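Reading time: 3 min

I finished the cover for the Portuguese edition of Poltimero, the fantasy novel by Ieuan Sayce, and the publisher says I may now talk about it. A small thread on how a cover gets made when the illustrator reads the book in her second language.

The publisher is Damasceno. Their art director, Valdir Fagundes, wrote to me in February with a very short message: "River city, old queen, no dragons." I liked him at once.

There are dragons in the book, by the way. Two of them. But the British cover had a dragon, the German cover had a dragon, and Valdir was tired.

I read the novel twice before I draw anything. The first time I read like a normal person. The second time I put paper flags on every page where the author describes light. With this book I used up the whole packet of flags and had to cut the last ones in half.

The problem was the queen. She is 90 years old in the first chapter and 7 in the last one, because the story runs backward. Which queen do you put on the cover? If I show the child, I give away the ending. If I show only the old woman, it looks like a book about a death.

My first sketch had both faces, one reflected in the river. Valdir said it was beautiful and that he had seen it on four other books this year. He was right. I looked them up and was in a bad mood until dinner.
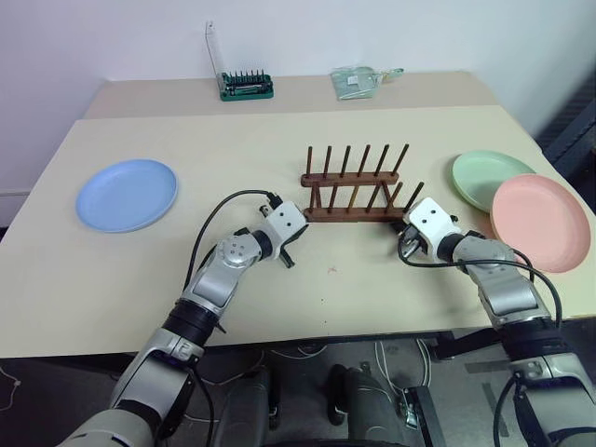 The second sketch was only the city, seen from a boat. Good roofs, I am still proud of these roofs. But Aparecida Figueiredo, who translated the book, asked me a simple question: "Where is she?" I had no answer.

So the third sketch is the one you will see in the shops. The queen stands on the bridge with her back to us, in a heavy coat that is too large. You cannot tell her age. She could be a small old woman or a girl who borrowed the coat. In chapter 12 the coat becomes important, and this is all I will say.

Color took me longer than drawing. The author writes that the river is "the green of a bottle held up to a candle." Try to print this! On my screen it was perfect. On the first proof it was soup.

Fares Kassab, who does the lettering, saved me here. He suggested we make the title a warm yellow, and then the green next to it began to glow a little. I did not change the green at all. I had fought with it for nine days.

The lettering is drawn by hand, not a font. Look at the tail of the R — it goes down behind the bridge and comes out as a mooring rope. This was his idea and I am jealous of it.

Some people asked about tools. Pencil on cheap paper, then ink, then I scan and paint digitally. The final file had 845 layers, most of them with names like "coat new" and "coat new really." Please do not learn from me.

There will also be a signed print of the cover without the title. I will post the link when the shop gives it to me. And yes, the dragons are there. They are small, they are on the back cover, and Valdir has approved them.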